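From: the list owner, Trastthorpe Families Out and About
To: the list
Subject: Re: Half term in Droldale - worth it with small ones?

Hello all,

I've been meaning to answer this for ages and kept getting as far as the kettle. We went to Droldale last half term, two adults, three children (eleven, eight and very nearly four) and my mother, who came for the theatre and stayed for the cake, so I've got plenty to say. Put your feet up.

> We're thinking of taking ours for two nights over half term to see
> the big family musical. Has anyone done it from Trastthorpe? Is the
> train bearable or should we drive? I'd love to know where you stayed,
> what you fed everyone, and whether a four year old will sit through
> a whole evening show. Mine can just about manage a boiled egg.
> Also - is the toy shop as dangerous as people say?

Taking those in more or less the right order.

The train. Do take it! We drove the first time, years back, and spent so long hunting for somewhere to leave the car that we missed our lunch booking and ate crisps on a wall. The train is direct from Trastthorpe, and if you get the one just after nine you can have a table for four without a fight. We had six of us spread over a table and the two seats behind, with my mother passing satsumas over the top like a relay race. Do book the seats. I didn't on the way home and ended up standing by the luggage rack with a sleeping child on my shoulder for most of an hour, and my arm has never quite forgiven me.

The family railcard paid for itself on that one trip, by the way. The whole lot of us came to £68 return with it, and I had budgeted for a good deal more, so that was the first night's supper sorted.

Where to stay. We had two rooms with a door between them at the Zirik, up the hill behind the station. It's plain, and the carpet on the stairs has seen some life, but the beds were good and they found us a bed guard without my having to ask twice. We were in 372, right at the far end of the third floor, and I'd ask for that end again as you can't hear the lift. Breakfast is the sort where you help yourself. My eight year old went up for pancakes so often that the lady on the machine began waving to him. If your children are like mine, breakfast is really where you get your money's worth, and you needn't think about lunch until two.

The hill is a proper hill though. With a pushchair I'd get the number 22 bus, which stops by the station and again right outside the hotel. We were too proud for it on the first day and not at all proud by the second.

Food. Krishnan, on the corner by the market hall, both nights. We only meant to go once. They brought out a little dish of plain rice and yoghurt for the youngest before we'd even looked at the menu, and she ate the lot, and from then on she wouldn't hear of anywhere else. They open at five, so you can be fed and washed and in your seats for a seven o'clock curtain. It does fill up. I rang from the train.

Now the show. I won't spoil it, but I cried at the end of the first half and so did my mother, and the eleven year old pretended very hard that she hadn't. As for a nearly four year old - well, I'd say go for the matinee. We did the evening, and she was enchanted up to the interval, had an ice cream, and then slept through the entire second half with her mouth open. She tells everybody it was the best thing she has ever seen, so perhaps it doesn't matter! But it's a lot to pay for a nap. Ask for booster cushions on the way in, as they go quickly, and try for the side of the circle, where you can slip out to the loo without climbing over a whole row of knees. There's one steep flight up to it and not much of a handrail, so my mother took it slowly.

And yes, the toy shop. It is every bit as dangerous as people say. I had promised them twenty minutes, and I think we were in there nearer to two hours, during which I stopped being a person with opinions and became somebody who holds coats. The eldest fell for a 500 piece jigsaw of a lighthouse, which we then had to carry round for the rest of the weekend, and which is still on my dining table with most of the sky missing. If I could do it again I'd leave the shop until the last morning, give each child their own money in their own purse, and have a train to catch. A train to catch is the only thing that would have got us out.

One last thing, which is coats. The wind comes straight up from the river and it was much colder than at home. I'd packed for a nice autumn walk and had to buy my mother a hat. She has worn it ever since, indoors included.

If anyone else has been lately, do chip in, particularly about the museum, as we ran out of steam before we got there. And I still have the bus map and the theatre seating plan somewhere if you'd like to borrow them. Drop me a line off list and I'll pop them through your door.

Much love, and happy packing,

Your list owner (the one with the jigsaw)
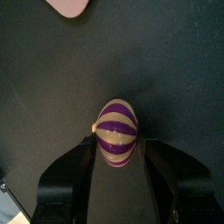
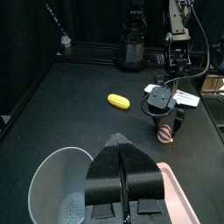 Two attachments: striped ball; black tabletop with pink tray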